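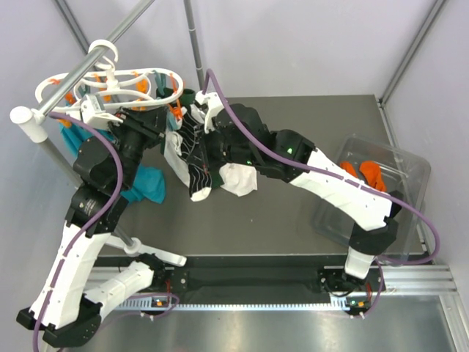 I'll say it plainly, I'm a peg hanger person, and I reckon the tumble dryer is the most overrated thing in the laundry. My neighbour Nayeli disagrees. She runs hers most nights and tells me life's too short for pegging out socks, and we've been having this argument over the fence since May.

But socks are exactly what a round hanger is for! They take up no room, you can see at a glance which one has lost its mate, and the whole lot lifts off the rod in one go when the rain comes in. I've had mine for four years — a Storkby, 47 dollars with postage, which my sister thought was mad — and it's outlived two clothes horses.

I'm fussy about pegs too. I like a mix of colours, orange and teal if I can get them, and I keep the spares in a clear bin right underneath so I'm not hunting around with an armful of washing.

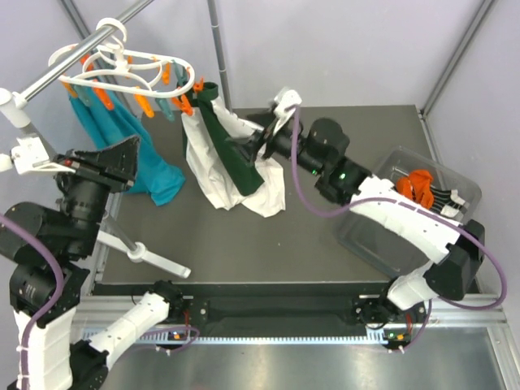 What about the big stuff?

Sheets and towels go on the line, obviously. Nayeli can have the dryer for those in a wet week, I'll give her that much.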